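How to run a cloth demo at your open day (and not lose the crowd)

Wrote this up fast after our October open day at Zestuvum. People kept asking how we did the two-arm cloth table so here are the steps. 47 visitors, one table, no disasters worth mentioning.

What you need: two arms on one rail, a table with walls on three sides, a few cloths in different colors, a laptop, tape for the floor.

1. Pick your cloths the night before. Thin cotton, nothing slippery. Strong colors so people at the back can tell them apart. Wash them first, new fabric is too stiff.

2. Clear the reach. Run each arm through its full swing, slowly, before any cloth goes down. Small tools can stay on the front rail if neither arm crosses there. Check your own setup tho, don't copy ours.

3. Lay cloths badly on purpose. Drop them from waist height and leave them. If you fold them neatly first visitors think it's a trick.
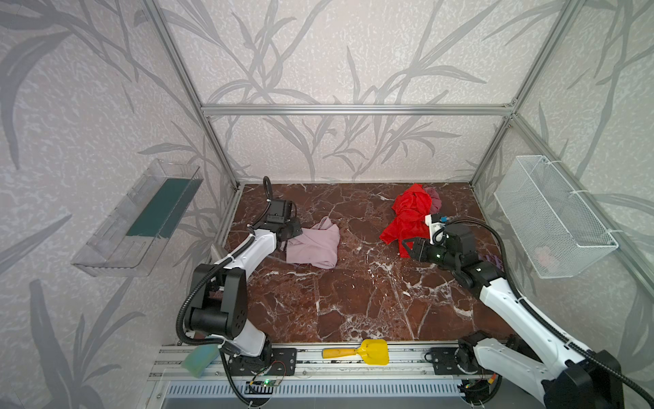 Both arms over the table at the Zestuvum open day. Pink cloth on the left, red on the right.

4. Tape a line on the floor, 2 meters back. Kids will cross it. Put a person there, not a sign. That person also holds the stop button and does nothing else. No talking, no phone.

5. Start with one arm. Really. We tried both from the first minute at rehearsal and people didn't know where to look. One arm, one cloth, slow speed. Then bring in the second when they've got the idea.

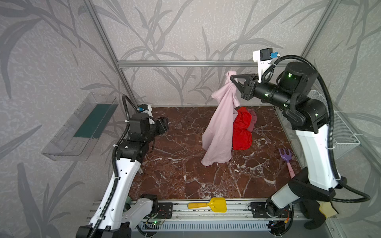 Talking is the hard part. Su-bin Noh did ours and she kept it to one sentence per move, then shut up and let them watch. Good rule. Say what the arm is going to try, not what it's "thinking". When you get to the lift, wait. A cloth held up by one corner, like the pink one hanging from the right gripper with its bottom edge still spread on the marble, is the moment to stop and ask the crowd where they would grab next. Everybody has an opinon. Take three or four answers and move on.

6. Have a reset plan. Arms home, stop confirmed, THEN hands in. Drop the cloths again and step back before anyone touches the laptop. Practice this more than the demo itself, you'll do it all day.

7. Keep rounds short. 5 minutes including the reset. Longer and the back row drifts off to the snacks. We had a sign-up sheet by the door and it was a waste of paper, people just wandered in.

8. Expect missed grabs. Don't talk over them. Say "missed, trying again" and let it go. Visitors liked the retries better than the clean runs, two different people told me that.

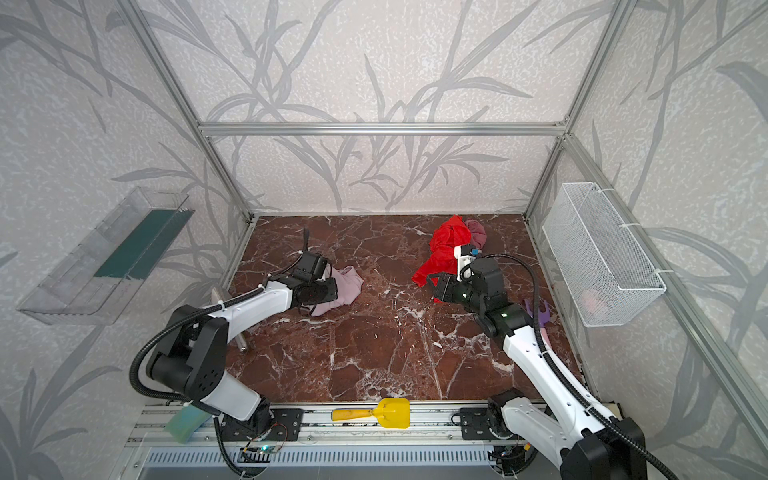 9. Write down every question right after each round. Put them on a card, stick the card on the wall for the next group. The ones we got most: can it fold a shirt, how does it know where the edge is, what happens if you pull the cloth away. Have a short answer ready for each. "We don't know yet" is fine.

10. Shut down properly. Power off at the rack, cloths in the wash, rail wiped. Log files copied to the Holance drive the same evening becuase you will forget by morning.

Next one we'll probably add a stool for small kids and a second screen. More on that when it's booked.

Comments

korkusska: Step 4, yes!! We put up a sign last year and it was ignored in the first ten minutes. What speed did you run for round one?

Raju: Would you let visitors choose which cloth goes first? Thinking of trying it at our school day.

Su-bin Noh: @korkusska quarter speed, then half once the second arm joins. @Raju sure, just have them point from behind the line. Also bring spare cloths, step 1 should say that.

Raju: Great thanks, will do

Contact: open day desk, Zestuvum, Room 598 | Copyright Zestuvum | Page updated Jan 24, 2021 | Back to top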